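Flanumow Towing Log: data card

Version 3
Maintained by the Flanumow project
Last revised in October

Summary

The Flanumow Towing Log is a table of energy use for battery electric vehicles towing travel trailers on public roads in western Canada. Each row is one leg: a continuous drive between two stops, with the battery state of charge noted at both ends. The release holds 255 legs, of which 103 were driven with a trailer attached. The remaining legs are solo drives over the same routes and serve as the baseline.

The log was put together to check the rule of thumb that towing halves range. It is suitable for trip planning models and for comparing trailer profiles. It is a small set and should not be used to rank vehicle makes.

Contents of the archive

legs.csv – one row per leg
trailers.csv – one row per trailer, keyed on trailer_id
routes.csv – route names, end points and elevation at each end
notes.txt – free text from drivers, lightly edited for spelling
CHANGES – differences from version 2

All files are UTF-8 with Unix line endings. Missing values are left blank. There is no sentinel value; version 1 used -1, and scripts written against it will need changing.

Fields in legs.csv

leg_id: integer, unique, not reused after deletion
route_id: key into routes.csv
trailer_id: key into trailers.csv, blank for solo legs
distance_km: odometer distance, one decimal place
soc_start, soc_end: state of charge in percent, as displayed on the dash
energy_kwh: energy drawn from the pack over the leg, from the trip meter
mean_speed: km/h, moving time only
temp_c: outside temperature at departure
wind: one of calm, head, tail, cross
surface: one of dry, wet, snow
hitch_type: one of ball, wd (weight distribution), blank
load_kg: cargo carried in vehicle and trailer, excluding occupants

The trip meter on some vehicles leaves out energy used while parked. Preheating before departure is therefore not in energy_kwh, though it does show up as a lower soc_start. Users who want total consumption should work from the state of charge columns and the usable pack size.

Routes

Two routes account for most of the rows. The Prerkau route is a valley highway with long flat stretches and one climb near the eastern end. The Moncrieff route crosses a summit in both directions and was included for its grades. Legs on other roads are grouped under route_id 9 and carry no elevation data beyond the end points.

Drivers were asked to hold a set speed of 90 km/h where the limit and traffic allowed. Compliance was uneven on the Moncrieff route, where passing lanes are short. Filter on mean_speed if this matters to your analysis.

Collection

Entries were made on a paper sheet or in a spreadsheet at each stop, then merged by hand. Odometer readings were taken with the trip counter reset. Where a sheet and a photo of the dash disagreed, the photo was used.

Trailer weights come from a public scale, with the trailer packed as for travel. Tongue weight was measured separately with a hitch scale on level ground. Water tanks were empty unless the notes say otherwise.

Load was the least consistent column in version 1. Some drivers weighed their gear and others guessed. From version 2 onward, cargo has been weighed in containers on a bathroom or luggage scale, including bedding, clothing, tools and food. Guessed values have been blanked. Any load over 500 kg was checked with the driver before it went in.

Known problems

Wind is a driver's judgment, made once per leg. On mountain routes it often changes partway, and the column should be treated as a rough category.

Cold weather legs are thin. Most trailers in the log are stored for the winter, so the snow rows are nearly all solo.

State of charge is a whole number on every dash in the set. On short legs the rounding error is large. We suggest dropping legs under 30 km for any per-kilometre figure.

Trailer 7 was fitted with new tires between versions 2 and 3. Rows before and after the change share the same trailer_id – the tire_set column in trailers.csv separates them.
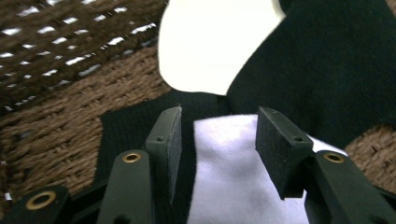
Does cargo weight explain most of the difference between towing legs?
Frontal area and speed matter more on the flat Prerkau legs, while weight becomes clearer on the Moncrieff climbs. The set is too small to give a dependable coefficient for either, and load_kg is blank in many of the early rows.

Loading the files

The CSV files open in any spreadsheet. In a script, read leg_id and trailer_id as strings, or blank trailer keys will turn the column into floating point numbers in some libraries. Join legs to trailers with a left join to keep the solo rows.

The Prurcombe calculator reads legs.csv directly from release 3 onward. Earlier releases expect the column order of version 1 and will silently swap temp_c and mean_speed.

Licence and corrections

The tables may be copied, modified and redistributed with attribution to the Flanumow project. Driver notes are included with permission and have had licence plate numbers and home locations removed.

Corrections should quote the leg_id and the column. Deleted rows are listed in CHANGES with the reason for removal. New legs are accepted if both state of charge readings and the odometer distance are present; other columns may be left blank.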